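November, 6:40 a.m.

Up before the alarm again. Rain on the skylight and the boiler knocking. 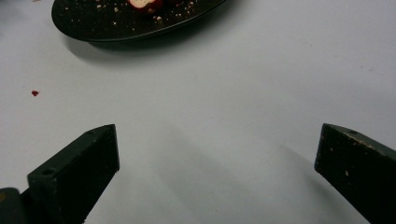
Went over the rent letter from Dalsgaard one more time. They want 52 a month more starting in the new year, and the notice period is going from 30 days to 60. I called the office at nine and got a recording. Called again at ten and got a woman who said she would look into it and took down the apartment number, 604, twice.

Walked to Savside after that to return the library books. Two were late. The long one about canal building I never finished – I stopped at the chapter on locks and kept renewing it as if that would help. Paid the fine and borrowed nothing.

Bendik Ekström wrote back about the choir. They are short of basses and rehearsals run until 9:30, so I would get the last bus if I left during the final piece. I told him I'd come once and see. I haven't sung since Mom's funeral and I don't know what is left of the low notes. Tried a few in the bathroom with the fan on. The bottom F is gone, or it was gone today.

Soup for supper, the rest of the barley. Slept 5 hours last night and can feel it behind the eyes. Left knee better on the stairs, worse on the hill.

Tomorrow: stamps, call Dalsgaard again, find the gray folder with the old lease in it.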